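Category: Fabric & Textiles > Buying and Identifying
4 min read

How can I tell if a wool length is handwoven before I pay for it?

Slavica Kadrić

I make waistcoats and a few skirts to order, and a customer has asked for handwoven wool and is willing to pay for it. I've been offered a length by a seller on Stamby who says it was woven in Dridska on a foot loom. It is a brown and cream twill, 27 inches wide, and she has six metres of it.

The price is well above what I normally pay, which I don't mind if the cloth is what she says. My trouble is that I've only ever bought mill cloth and I don't know what I should be looking for. She has sent me a swatch the size of a playing card. It feels quite dry and firm, and the twill looks very regular to me, more regular than I expected. One edge of the swatch is selvedge and the other three are cut.

Does regular mean machine made? Is the narrow width a good sign? And is there anything I can ask her without sounding as if I'm calling her a liar? I would also like to know whether I need to cut it any differently, as my waistcoat pattern is laid out for 60 inch cloth.

Archie Cowie

Regular doesn't mean machine made. A weaver who has been at it for years will give you a very even cloth, and a badly set power loom will give you an uneven one. People expect handwoven to look lumpy because a lot of what is sold to tourists is made lumpy on purpose, with slubby yarn.

The selvedge tells you more. On most handwoven cloth the weft goes right to the edge, turns round the last warp thread and comes back in. On a lot of modern mill cloth the weft is cut at each side, so you get a little fringe, or the ends are tucked back in and the edge is thicker than the rest. Pull your swatch gently and look at the edge with a magnifier. If you see a fringe of cut weft ends, it did not come off an ordinary hand loom. If you see a proper turned edge it still could be either, as old shuttle looms in mills made the same edge and some are still running.

Next, look for small changes along the length. You can't do this with a swatch, so ask for photos of a full metre laid flat in daylight, both sides. When a weaver stops and winds the cloth on, the beat is often slightly different for the first few picks. It shows as a faint line across, every so often. It won't always be there, and it often closes up when wool is washed and finished.

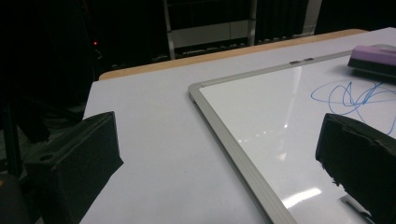
Twenty-seven inches is a believable width for a hand loom with a thrown shuttle. I wouldn't take it as proof. Narrow mill cloth exists too, and a wide cloth can be cut down and hemmed, though then you would have lost one selvedge.

As for what to ask, ask about the work. What sett did they use, where did the yarn come from, who wove it, has it been washed and pressed or is it straight from the loom? Someone who buys from a weaver will know most of that or can find out. I bought a blanket length from Haria in April and the seller gave me the weaver's name, the yarn weight and how much it had shrunk in finishing. If she only repeats "traditional" and "authentic" I would leave it.

On cutting - wash or steam a piece first and measure before and after. I lost 4 inches on one length by skipping that. For the layout, don't fold it. Lay it out single and cut each piece separately, turning the pattern over for the second front. Keep all the pieces running the same way until you've checked whether it has a nap. Six metres is plenty for a waistcoat, and you should get a plain skirt out of it too.

furtuna_fan

Burn test. Snip a few threads and hold them to a flame over the sink, wool smells like burnt hair and goes to crumbly ash. If it melts send it back. Won't tell you how it was woven but at least you know it's wool.

Slavica Kadrić

Thank you both. The edge is turned, no fringe. I've asked her for the photos of a full metre and for the weaver's name, and whether it has been washed. I did the burn test on three threads and it smelt of hair.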